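Search this site
Search
Posted October, 7:40 am
By Dexter Delacroix

How to get your cafe's books ready for a buyer

Quick one, writing this between deliveries. Sold my share in Umlow, two sites, coffee and sandwiches. Did the prep badly the first time. Here's the order I'd go in now.

Start with the lease. Before the accounts, before anything. Find the signed copy, not the draft. Look for the assignment clause, that's the bit saying if you can hand it to somebody else and who has to agree. Landlord consent took longer than the rest of the sale put together. Email them early.

Next, split the sites. One profit and loss sheet each. We ran everything through one account and Borkowska, the group looking at us, wanted it pulled apart month by month. Painful. Rent, wages, food cost, card fees, separate columns.

Then take yourself out of it. Your phone, your car, the $4,000 oven you put on your own card. List them on one page with receipts behind. Buyers add these back or knock them off, either way they will ask.
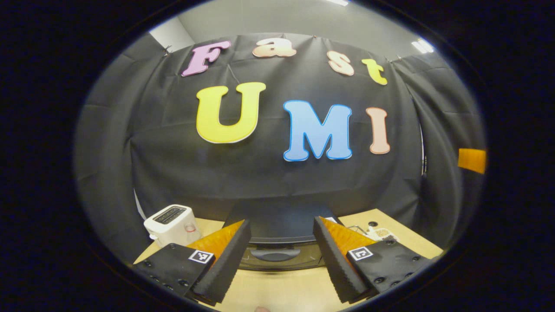

Pilar Zúñiga told me to put a manager's wage in the sheet even if you never paid yourself one, as the buyer is going to have to hire somebody to do your job and will take it off the price anyway. She was right, I'd left it out.

Supplier contracts. Check each one for a change of owner line. Our coffee machine lease with Hedance had one, 20 days notice, nearly missed it.

Staff last. Hours, start dates, holiday owed. Dont tell the whole team on day one but tell your managers before they hear it from a supplier.

Put it all in 5 folders, same names as the buyers checklist. Date every file. Send the link once and stop fiddling with it.

2 comments

Fedir Dovhaniuk
What about gift cards? We had a pile unredeemed and the buyer wanted them counted as debt.

Dexter Delacroix
Yes, forgot those. Same thing happend to us. Print the balance on the day you close and attach it.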